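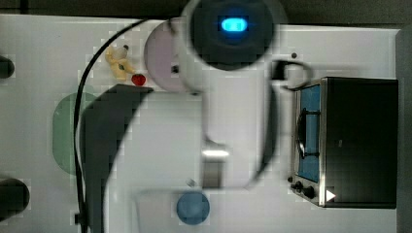 The Caldeira bench with the arm over the table and the toy stove on the right.

Home Bench Tools Kitchen Archive

Looking after a tabletop arm

We call this cell Caldeira, after the name on the door of the room it stands in at the Ilex workshop in Prornport. It picks up soft toys and play food and puts them down again. The work is light, but small faults build up. These are the jobs we do to keep it going.

Wipe the table first. Use a damp cloth with a drop of washing-up liquid, then a dry one. A white top shows every mark, and grit gets under the plates and stops them sliding. Go gently over anything printed or stuck down. We lost a marker to a scouring pad and had to measure its position all over again.

Cables come next. Bring the arm slowly to each corner of its reach and watch the loops at the wrist. A loop should open and close without going flat or rubbing on anything. If one pulls tight, undo the nearest clip and feed a little slack through. Loose cables on the table want to lie well clear of where the hand comes down. We use Irkach clips, which can be opened with a thumbnail. Cable ties do the job too, but you end up cutting them off near the cable with a sharp blade.

Check the finger screws with the power off and the arm resting low. Use a hex key that fits properly and turn until it stops, no further. We once stripped a head by leaning on it and spent an afternoon getting the screw out. A dab of medium threadlock is enough. If a finger has been off, close the hand slowly on a folded piece of card and see that both sides touch it together.

Set the grip by hand on the softest thing you have. Start at the weakest setting and go up a step at a time until the item stays put when you tug it. Felt needs a wider opening than you would think, as it catches on the finger on the way in. Brush the inside faces with an old dry toothbrush after a run with felt or plush. Don't use oil anywhere near the fingers.

Heavy props such as a toy stove should be fixed with removable putty at the corners. Pencil a faint line along one side so it goes back in the same spot after cleaning.

Keep a notebook by the cell. We write down the cycle count each time we do the full round, and aim for every 2,000. The last one was late, at 2,237, and by then two of the screws had worked loose.
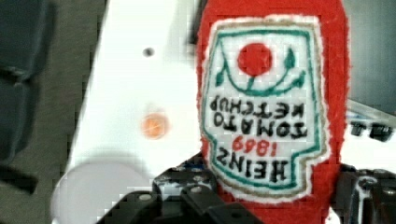
One reader wrote in to say that she washes her felt pieces inside a pillowcase on a cool cycle, dries them flat and goes over them with a fabric shaver before they go back in the cell. She finds they shed far less, and that anything put away damp goes out of shape and has to be taught again. She also asked about threadlock on plastic parts. We don't use it there, as it can crack them. A new screw is the better answer.

2 comments Share Print

Ilex Workshop Notes, Prornport. Updated 17 December 2022. Contact us Back to top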